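Two Finds From the Hendley Showroom: Clear Wall Shelf and Graphite Front-Loader
By Esperanza Thibodeaux
December

I went into Hendley for a shelf and came home pricing laundry machines, so you're getting both. The shelf first! It's clear acrylic with two tiers, it mounts straight to the wall, and I love how it lets the bottles do the showing off. Little green and white ones up top, orange bottles below, and the whole lower tier glows orange. 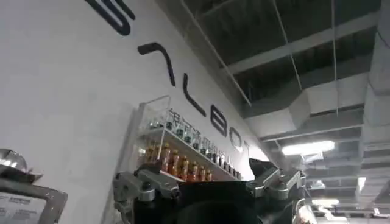
I bought the two-tier version for $117 and it has lived over my kitchen counter for 8 weeks. Not a hint of sagging, even with my hot sauce collection on it (which is getting out of hand). It does pick up fingerprints — keep a soft cloth nearby and skip the paper towels.

Then there's the washer. I'm a sucker for dark graphite, and this front-loader has a glossy finish with a thick rounded rim at the door that feels great to grab. Expect to wipe it down, too. Smudges show on the front, but I'd still take it over plain white any day. 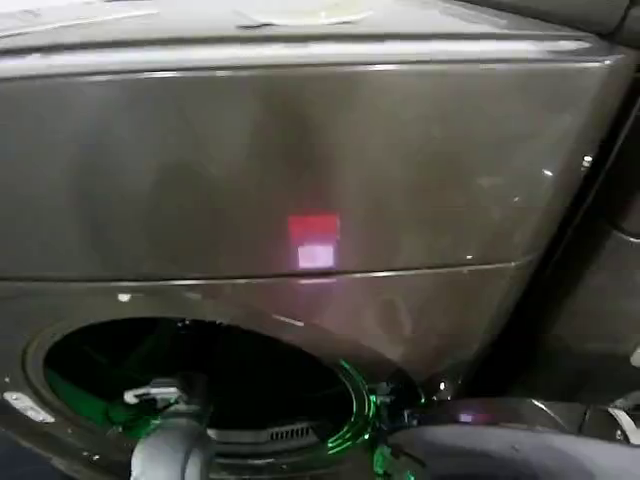 Would I buy them?

Shelf: yes, and I'm going back for a second. Washer: as soon as my old one quits.

Recent reviews
Platum Folding Step Stool
Fuvia Dish Rack, Large
Wojcik Enamel Kettle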